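Home Workshops News Projects Calls Contact

Call for participants: help us build the two-arm robot Bidedo

Posted 2025-02-05

Bidedo is a two-arm robot that we are building in the shared workshop in Ededwood. We are now looking for 4 persons to join the build until the end of November. You do not need to be an engineer. You need to have patience, and you should like to work with small screws.

At the moment we work on two sides. In the workshop we assemble the shoulders and the wrists, and this goes slowly. On the computer we already have a simulated robot at a table, and there we try the tasks before the real motors must do them. The present exercise uses a red block and a green ball.
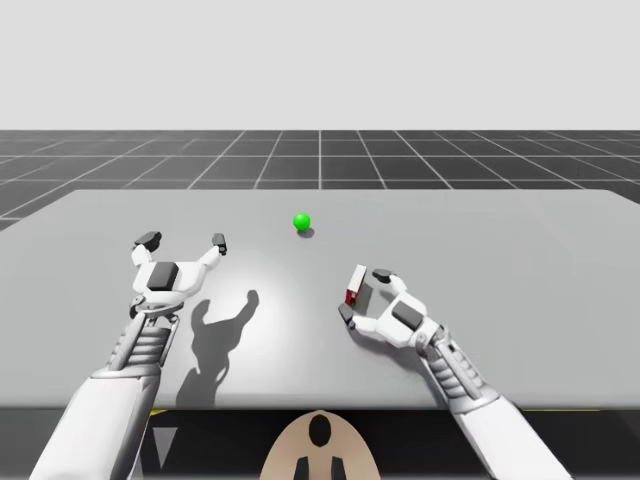 The software part can be done from home, if your computer is strong enough for the simulator. We ask only that you come to the workshop at least one evening in each month, so that you also know the real parts. The mechanical part must of course be done on site. The benches in Ededwood are 90 cm high – please tell us if this is a difficulty for you, one of them can be lowered.

What we would like from you:
- some experience with Python, or with soldering, or with 3D printing (one of these is enough)
- four to six hours per week
- that you write down what you did, also when it went wrong

The work is not paid. The Breltoston makers' fund gives each participant 80 dollars for travel, and we have 200 dollars more for replacement parts. Tools and safety glasses are in the workshop.

To apply, send a short letter with the subject "Bidedo build" to the workshop office. Write which part interests you and one thing you have repaired or built before. It can be a very simple thing.

Wanigasekara, for the Bidedo build group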